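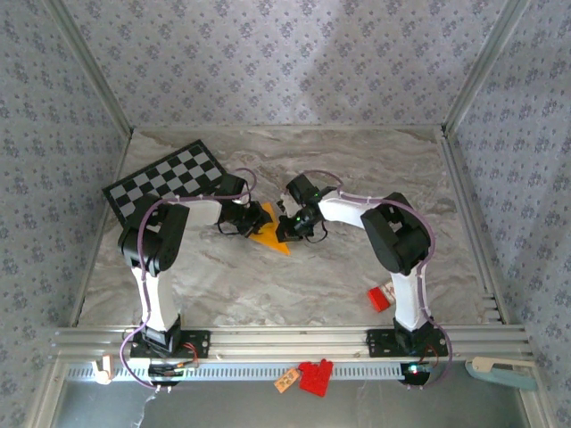

Archive > Travel list > February > Transfers > Re: Vukmont coach accident

Reading time: 4 minutes

Print this message | E-mail this message

Subject: Re: Vukmont coach accident – what is known
From: Keyvan Asadi
To: Travel list

Nour Twal wrote:

> I have seen three different versions of this now and would like to
> know which is right. One says the driver fell ill, one says the road
> gave way and one says a lorry was on the wrong side. My sister is
> booked on the same transfer next month, with Doltance, and she is
> asking me whether to cancel. She paid for it as part of a package
> through Salehi. Does anyone know if it was a Doltance vehicle, and
> has the road reopened?
>
> Also, does anyone have a number for the hospital? A friend of hers
> may have been on board and isn't answering her phone.
>
> Nour

Nour,

I'm in Lirow this month and went to the police briefing at the town hall this afternoon, so I can answer part of this. I've kept what was said at the briefing apart from what I've heard elsewhere.

1. What the police have confirmed

The coach left the airport shortly before midnight with 19 passengers and one driver. It left the road on the Lirow side of the Vukmont pass, below the summit, which is at 1,239 metres. It went through the barrier and came to rest on its side among trees. No other vehicle has been found to be involved. Two passengers died at the scene. The driver is alive and in hospital, and has not yet been interviewed at any length.

The names of the two who died will not be given out until both families have been told. One family had been reached when the briefing ended. Please don't post names here, even if you have seen them elsewhere.

2. What they have not confirmed

They would not give a cause. The road surface is intact apart from the barrier, and I saw that for myself from the lower bend, so I think you can set aside the version about the road giving way. The lorry seems to come from a separate incident the same night, further down the valley, in which no one was hurt. As for the driver being ill or asleep, the officer was asked twice and said both times that it was too early to say.
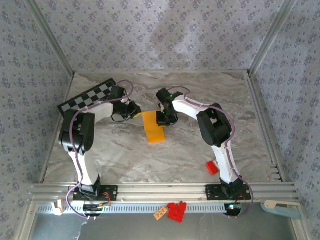
3. Whose coach it was

It was a Doltance booking, but the coach and driver were supplied by a smaller local operator. Abbas Talebi, who spoke for Doltance, said this was normal in the winter season and that the operator's papers were in order. He was asked how long the driver had been on duty and said the records had gone to the police. A hotel porter told me the same driver had already done the run to the coast and back that day, which is 400 kilometres. I can't vouch for that.

4. The road

Open in one direction at a time, with lights. There was a long queue at five o'clock. Transfers are going round by the valley for now and taking longer, so anyone with an early flight should ask for an earlier pick-up.

5. Your sister's booking

If she booked through Salehi as a package, her contract is with Salehi and she should ring them and not Doltance. She can ask which firm will supply the vehicle and whether a second driver will be carried on night runs. Ask for the reply in writing. I would not cancel yet, as she may lose the deposit, and Salehi may well offer a change of date or a daytime transfer if she waits a few days. Sepehr Tehrani had a similar problem last winter and got his moved to a morning coach at no charge – he is on this list and may be willing to explain how.

6. The hospital

Most of the injured are at Lirow and a few were moved to the coast. The Lirow switchboard won't confirm names by phone except to relatives. Your sister's friend may simply have lost her phone, as a lot of luggage and belongings are still on the slope. If her family hasn't heard from her, they should ring the police line themselves. I'll send you the number off list, as they have asked for it to be kept for families.

There is another briefing at ten tomorrow. Hooman Safavi is going in my place and will post whatever is said.

Keyvan

Print this message | E-mail this message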